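Teaching the planner when to wait
News from the Estetbridge workshop, by Siham Bouazza

Plenty of you wrote in after the last newsletter asking what the software side of the house has been up to, and I promised a proper answer, so put the kettle on, this one wanders a bit!

Since the winter we have been rebuilding Fisora, the planning layer that decides what the arm does next when it is helping to take old computers apart. The first version worked from a fixed list of steps. It was a good list (De Smet wrote it, and he has opened more desktop machines than the rest of us put together), but a list has no idea what to do when a screw is stubborn or a cable is lying across the spot you wanted to reach into. The arm would either push on regardless or stop dead and wait for one of us to restart the whole job.

The new version keeps a small picture of what it believes about the board and checks it again before every move. If the camera's view and the plan disagree, the plan gives way. That sounds simple, and it took us 5 months. Most of the trouble was in the timing: the perception side was handing over positions a little late, so the planner was always making up its mind about where things used to be. We now stamp every position with the time it was measured and throw out anything older than 60 milliseconds, and the difference in how calmly the arm moves has been a joy to see.

Processor sockets are our favorite test at the moment. Everything is close together, the memory slots crowd in on both sides, and shiny metal is hard on a depth estimate. The planner has to treat a screwdriver tip as something to steer around while still keeping the finger near the socket.
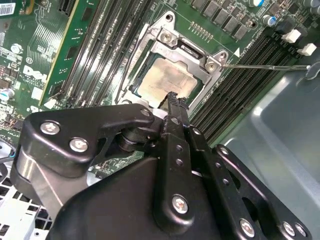 What comes next
By July we hope to have the same code running on the second bench at Ivolberg, where the lighting is quite different and will no doubt teach us a few things. Before then there is a replay tool to finish, so that anybody can load a past run and step through what the planner believed at each moment. If you would like to try an early copy, drop me a line and I will gladly send you one, along with my rather lengthy notes.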